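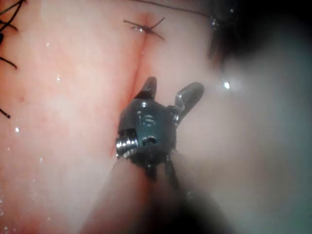
Nokuthula Ngcobo
Elections training lead, Trernia township clerk's office

Section 4. Setting up the Gornby ballot counter on election morning

The vendor's booklet says one person can do this in ten minutes. I have never seen it. Start by 5:30 a.m. and have two people, from different parties if the roster allows.

1. Check the seal number on the lid against the number on your precinct sheet. Read it aloud while your partner looks at the sheet. If one digit is off, stop and call the clerk.

2. Break the seal and put both halves in the gray envelope. Both of you sign the flap.

3. Unlock the ballot bin and look inside with a flashlight. The booklet lets you skip this if the bin was "certified empty" at the warehouse. Don't skip it.

4. Lock the bin, plug the counter into the wall, and turn the key to OPEN. Warm-up takes a few minutes. The progress bar means very little.

5. Print the zero report. Every candidate and every question must show 0, including write-ins. Read all of it, down to the last school board line.

Caution: If any line shows a number other than 0, do not clear it yourself. The menu offers a "Quick Reset." Leave it alone and call.

6. Check the public counter on the screen. It must also show 0. The lifetime counter underneath will be higher and should match your precinct sheet.

7. Sign the zero report, leave it attached to the roll, and close the printer door.

Note on paper: The roll is sold as good for 900 ballots. In the August primary the Brirnarent precinct ran out at 590. Keep a spare roll at the table.

Note on battery: The maker claims a full day. Marthinus Hendricks and I unplugged one at the office and got roughly 252 minutes. Treat the battery as cover for a short outage.

Note on jams: Error 21 is supposed to mean a torn ballot. It also comes up when a voter feeds two sheets at once. Check the public counter before you let anyone reinsert a ballot, and write the time in the log.

Polls open at 7:00 a.m. whether the counter is ready or not. If it isn't, use the emergency slot on the side of the bin and go to Section 6.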